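I learned to read English from recipes. My teachers at school will not be happy to hear it, but in their lessons I learned mostly the names of the tenses, and in recipes I learned what people do with their hands: to fold, to rub in, to knock back, to set aside. For a long time I believed that "set aside" was one word.

In my first winter in Patness I rented a room above a dry cleaner and had a kitchen with one ring and a small oven. The library was warm and open until seven. On the lowest shelf, behind the gardening books, they kept old numbers of a baking magazine called Collance, and you could take home 4 at a time. I think I was the only person who did it. The stamps on the borrowing sheet were all mine by the end of March.

What I liked was the letters page. People wrote to complain about very small things. A woman had followed the instructions for a seed cake and it had risen more on the left side. A man wanted to know if margarine was "a moral question". I did not understand the joke and I looked up "moral" to be sure, and then I was even less sure.

Croissants I met in the same pages. I tried them three times that winter. The butter came out through the dough each time and burned on the tray, and Cara, who had the room opposite mine, opened all the windows on the stairs without saying a word. She ate two of them anyway.

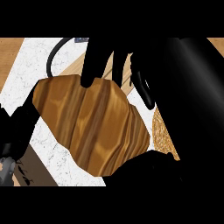
I still have a photocopy of that page, with my pencil notes between the lines. Next to "laminate" I wrote the Turkish word for covering a table with plastic, which is a correct translation and helped me not at all. Next to "prove" I wrote "to show it is true?" and a question mark so big that it goes into the next column. I imagined the dough like a person in court.

My uncle, Tuncay Taşdemir, baked bread in Ağca all his working life and never owned a recipe. When I asked him on the telephone how long the dough must rest, he said until it is ready. I asked how I will know. He said, "You will look at it." I was annoyed with him then – I wanted a number, and I had a magazine full of numbers.

Now I bake mostly plain bread and I do look at it. But I write the times down too, in English, in a notebook with squared paper. I have tried to write them in Turkish and it feels wrong, as if I were writing to the bank.

Last month I went back to the library in Patness to see if the magazines were there. The lowest shelf is for travel guides now. The lady at the desk was kind and looked in the computer for me, and she found one number still listed, in the store room, but she could not say which. I filled in a card for it. They will telephone me when it comes up.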